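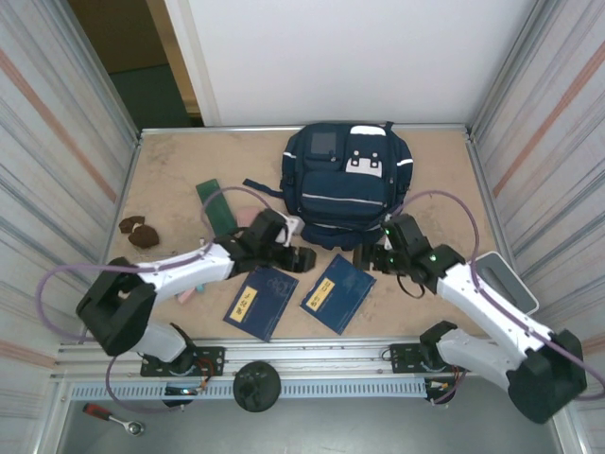

Bancada com os dois braços, a mochila e os dois cadernos de etiqueta amarela.

13 de janeiro de 2023
Caderno da oficina, projeto Kollent

Entrada escrita em duas partes, a primeira à mesa e a segunda já em casa. Peço desculpa aos colegas pelo meu português, a Sanne disse que corrige depois, mas das outras vezes não corrigiu.

Objetivo do dia: deixar os dois braços com os mesmos parâmetros e avançar na tarefa da mochila. A tarefa completa é abrir a mochila, meter os dois cadernos e fechar. Por enquanto trabalho só na aproximação: o braço direito segura o canto de baixo da mochila, o esquerdo afasta as coisas pequenas que estão ao lado. A parte do fecho fica para abril, se a pinça nova da Kyei chegar até lá.

Estado no começo. O calibre do braço direito estava perdido. O ficheiro dos zeros tinha a data certa mas os valores eram os antigos, de antes de mudarmos a placa de montagem. Penso que alguém copiou a pasta inteira do portátil velho por cima. Refiz os zeros à mão, junta por junta, com o braço encostado ao batente. No ombro o codificador lê agora 1532 na posição de repouso. Escrevi este número também com marcador na parte de dentro da tampa do quadro elétrico, para não depender só do ficheiro.

O braço esquerdo não precisou de zeros novos. Tem outro problema, a folga no punho, que já conhecemos. Apertei os parafusos do flange e ficou melhor mas não bom. A Seija Tuominen viu a mesma coisa no braço dela em Zestirholm e meteu uma anilha fina de aço entre o flange e a pinça. Tenho de lhe perguntar a espessura. Ela mandou a medida uma vez numa mensagem e eu não a encontro.

Cabos. Os cabos roxos estão soltos em arco, um de cada lado. Com o braço direito levantado o arco passa bem por cima e não toca em nada. Com o braço dobrado para trás, o cabo desce e pode prender no canto da caixa do ombro. Prendeu uma vez hoje, no segundo ensaio, e parei com o botão. Nada partido. Pus um limite por software na junta da base e anotei no ficheiro de configuração com as minhas iniciais. É um limite provisório! Quem precisar do alcance todo para outra tarefa pode tirar, mas então tem de segurar o cabo com uma abraçadeira de velcro a meio do elo branco.

Os fios junto às bases continuam à vista. Já sei. Quero fazer uma caixa impressa para o conector do lado esquerdo, o desenho está meio feito. Falta decidir se a caixa aparafusa na calha do perfil ou na placa preta. Na calha é mais fácil de tirar, na placa fica mais longe da mão quando se limpa a mesa. A Sanne Jansen prefere na placa. Eu ainda não sei.

Ensaios da parte da tarde. Velocidade reduzida, a 50 por cento, nos dois braços. A posição dos objetos mudei entre os ensaios sem regra fixa, só para o programa não se habituar.

Primeiro ensaio: o braço direito chegou ao canto da mochila demasiado alto e fechou no ar. Baixei o alvo e repeti.

Segundo: foi o do cabo preso, não conta.

Terceiro: agarrou o canto e manteve. O braço esquerdo foi à coisa cor-de-rosa ao lado da placa verde comprida, tocou mas empurrou em vez de apanhar. A pinça abre mais de um lado que do outro, penso que é a mesma folga do punho que se vê aí.

Quarto: igual ao terceiro, com a mochila um pouco mais para trás. Agarrou. A alça que fica para a esquerda em cima da mesa é um estorvo, o braço esquerdo passa muito perto dela quando volta. Para já deixo a alça assim, na tarefa verdadeira também vai estar mal arrumada.

Quinto: parou sozinho com erro de corrente no cotovelo direito. A mochila é mole e quando a pinça puxa para baixo o tecido estica e depois não cede mais, e o motor fica a fazer força contra a mesa. Subi o tempo de tolerância do erro para 500 milissegundos. Não quero subir mais do que isto. A solução boa é o braço parar de descer quando sente o contacto, mas para isso o controlo tem de ler a corrente em cada ciclo e hoje lê só quando lhe apetece (a biblioteca da Demel faz a leitura em blocos, ver a minha nota de dezembro).

Depois do quinto fiz pausa e atualizei o registo. O contador do programa marca 2575 ciclos de pinça no braço direito desde a última mudança das borrachas. As borrachas ainda agarram bem no tecido, mas nas capas dos cadernos escorregam. As capas são lisas. Experimentei com a mão segurar um caderno entre as duas borrachas e rodar: sai com muito pouca força. Se o caderno estiver deitado na mesa a pinça nem consegue entrar por baixo. Ideias para isto:

– empurrar o caderno até à borda da mesa e apanhar pelo lado que sobra. Mas o perfil de alumínio está no caminho, e não sei se há altura suficiente.

– um braço carrega num canto e o outro levanta o canto oposto. Bonito, mas lento e difícil de programar com a folga que temos.

– colar uma unha fina de plástico na ponta de um dedo da pinça. É o que vou tentar primeiro. Tenho restos de PETG.

Sobre a etiqueta amarela: o programa da câmara usa a cor dela para achar o caderno e a orientação. Funciona enquanto os dois cadernos estão separados. Quando um tapa a etiqueta do outro, o programa acha que só há um e escolhe um centro no meio dos dois, o que não serve para nada. Com os cadernos inclinados em sentidos diferentes não houve problema nenhum. Tenho de escrever um caso para quando a etiqueta aparece só em parte. Por agora o programa para e espera por uma pessoa.

Notei ainda que o perfil da frente vibra quando os dois braços travam ao mesmo tempo. Pus a mão em cima e sente-se bem. Os parafusos da placa direita estavam frouxos, um deles rodou quase meia volta. Apertei todos com a chave de roquete e marquei as cabeças com tinta branca para ver se voltam a mexer. A vibração diminuiu. Pode ser que o erro de posição do primeiro ensaio viesse também daqui, e nesse caso o alvo que baixei está agora baixo demais. Verificar antes de qualquer outra coisa.

Para fazer:

Verificar a altura do alvo no canto da mochila, com os parafusos apertados.
Pedir à Seija a espessura da anilha.
Imprimir a unha, duas peças.
Guardar cópia dos zeros fora da pasta do projeto. Sanne, por favor não copies nada do portátil velho sem me dizer.
Acabar o desenho da caixa do conector.
Ler a corrente em cada ciclo. Ver se dá para contornar a biblioteca ou se é preciso falar com a Demel.

Acrescento de casa: lembrei-me que deixei o limite da junta da base ativo só no braço direito. No esquerdo o cabo faz a volta por fora e desce à roda da base, é outro percurso, mas pode prender também. Pôr o mesmo limite no esquerdo antes de ligar.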